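Chapter 6
Grasses That Think They're Trees

I grew up in a house full of wood. My father restored furniture for a small firm called Baumgartner, and by the time I was ten I could tell oak from ash with my eyes closed, mostly by smell. So you can imagine how annoyed I was, my first semester, when a botany instructor named Elfriede Lanz put two little blocks on my desk and asked me which one was the tree. I looked, I sniffed, I ran my thumbnail over both of them. I picked wrong. The block I had so confidently called "some kind of pale maple" was bamboo, and bamboo is a grass.

I've never quite gotten over it, and this chapter is more or less my revenge. By the time you reach the end you'll know what makes a plant stem woody, why a grass can be hard enough to walk on for decades, and how to look at a cut piece of stem and say something sensible about how it grew. We'll do the chemistry in the next chapter. For now all you need is your eyes, a cheap hand lens and a bit of patience.

Let's start with the lawn. Pull up a stem of ordinary grass (a tall one that's gone to seed is best) and slide your fingers along it. You'll feel bumps. Those are the nodes, and the smooth stretches between them are the internodes. Now go find a bamboo cane, the kind people use to hold up tomatoes. Same bumps, same smooth stretches, same hollow middle. A giant bamboo is built on the plan of that lawn stem, with the numbers turned way up.

What's different is how it gets thick. A maple adds a new layer of wood every year, just under the bark, from a thin sheet of dividing cells called the vascular cambium. That's where growth rings come from. A bamboo doesn't have one. The shoot comes out of the ground already as wide as it will ever be, and then it stretches – fast – like somebody pulling out a telescope. After a few months it's done. It will spend the next several years getting harder, but it won't get any fatter, and it will never make a ring.

I once spent most of June at a field station near Cokholm measuring shoots in a test grove, and I'd get up before six to beat the heat. You'd measure a shoot at breakfast, measure it again at supper, and have to check that you'd gone back to the right plant. We tagged 204 of them that year. I still have the notebooks, and I can report that my handwriting gets worse along with the weather.

So if there are no rings, what are those lines you see in a bamboo cutting board? They come from two different places, and students mix them up all the time. The finest lines are bundles of tough fibers that run the long way up the stem, wrapped around the little pipes that carry water and sugar. Then there are the broader stripes, and those are put there by people. A bamboo stem is a tube, so if you want a flat board you have to split it into strips, plane the strips square and glue them side by side. Each strip comes out a slightly different shade, and you get stripes.
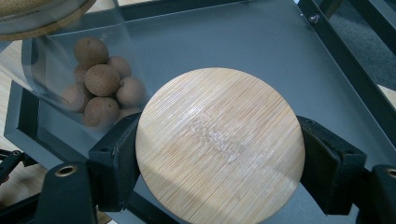 Figure 6.1. A round, flat bamboo lid. Look for the thin strips, lighter and slightly darker, laid side by side, with the fine grain lines running across the face.

Find something like it in your own kitchen and try this. Put your hand lens on one strip and follow a single fiber line as far as you can. It should stay close to straight, because inside an internode the fibers run parallel with hardly any wandering. Now do the same on a pine shelf or a wooden spoon. You'll see curves, maybe the swirl around a knot where a branch used to be. Bamboo branches only at its nodes, so an internode has no knots at all!

Turn your bamboo piece on edge next. If you're lucky, and the end grain is showing, you'll see small dark dots. Those are the same fiber bundles seen head-on. In most pieces they're crowded together along one side and spread out toward the other. The crowded side was nearer the outside of the stem. A tube that has to stand up in the wind needs its strength on the outside, and the plant puts its fibers there. (Bicycle makers do much the same thing with hollow frames, and I doubt they asked a grass for advice.)

A word on names before we go on. "Wood," to a botanist, means secondary xylem, the stuff a cambium makes. By that rule bamboo isn't wood, and neither is a palm trunk. "Woody," on the other hand, just describes a stem that's stiff and tough with lignin, and bamboo certainly is that. I'll say "woody" for bamboo all through this book. My father called it "that grass" until he retired, usually while sharpening something.

Section 6.1 takes up the cell wall, and why lignin matters so much. Before you turn to it, collect three stems: one from a grass, one from a tree and one you can't make up your mind about. Cut each one straight across, sketch what you see, and keep the sketches. You'll need them for the Pilon key on the fold-out page.

Reader comments

Gomari: Tried the lens thing on my cutting board and lost an entire evening to it. The dots are all on one side, just like the chapter says.

tomatocanes: Is rattan a grass too? My sister says yes, I say no.

Marsh_wren: @tomatocanes it's a palm, so you win. Still no cambium though.

quietfern: Could the fold-out be posted separately? My copy came without one.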